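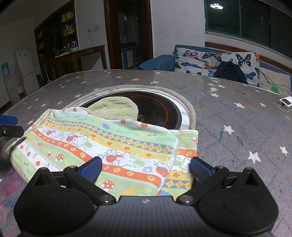 Folding on the hotpot table

11/04/2023

I have given up on the bedroom as a place to fold clothes. The bed is too low and the light is bad in there after lunch, so for the past few months all the children's washing has been done at the table with the hob in it.

We bought the table second-hand from a restaurant in Bamurley that was closing down. It cost 148 and we had to take the bench as well, which is now in the garden. It has a round induction hob sunk into the top, and the first winter we used it for hotpot most weekends. These days it gets more use as a laundry table. It is the right height for standing at and it can be reached from both sides.

The one rule I have is that the hob is switched off at the wall before any washing goes near it. The switch is behind the bench end and you have to bend down for it. After that I treat the glass as part of the table. Knitted things tend to get put down there while I do the flat cottons, and then I come back for them at the end. Knits I fold once and leave. If I fold them smaller they come out of the drawer with creases across the chest.

Cottons take longer. The busy prints are the worst, the Q.Q.kids one with the rabbits and the spotted mushrooms especially. With stripes and diamonds and animals all running across each other it is hard to see where an edge is, and I often find I have folded it with a corner tucked the wrong way. Plain things are much quicker. The children like the busy ones, though, so we have a lot of them.

What I do now is put each piece down flat and leave it alone for a moment before I start. Then I smooth from the middle outwards with the side of my hand. I used to pull at the corners, and the thin cotton went out of shape. Small creases I ignore. Nothing the children wear has been ironed since May and I can't say I have noticed a difference.

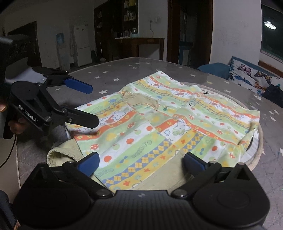
The starred cover has been good for this. It is grey with white stars and it came from the market by the Ji bridge, where they cut it off a roll for you. I bought more than I needed. The rest is in the hall cupboard and will probably end up lining a shelf.

Once a piece is smooth I bring the sides in to the middle, then fold it up from the bottom in thirds. That gives something that stands on its edge in the drawer. Our drawers are the Steveck ones, 11 centimetres deep inside, and most folding instructions assume you have more than that. For a while I was folding in half and half again and the drawer would not shut. Thirds fit. Very small things only need one fold, and socks go in the old biscuit tin.

I have also changed the washing powder. We had been using Juler, the one in the tall tub, and I was putting in a full scoop every time. The cottons were coming out stiff. I went down to half a scoop and they are softer and seem just as clean. The tub says it does 103 washes, so at this rate it should see us into next year.

A full basket takes me the length of one radio programme if I am left to it. With help it takes longer, but the children are getting better at matching the socks and I would like them to carry on with it.

Still to sort out: the box of clothes for age 8 on top of the wardrobe, which we were given far too early and which I keep putting off. Some of it may be nearly the right size by now. I'll get it down when the weather changes and wash the lot before deciding what to keep.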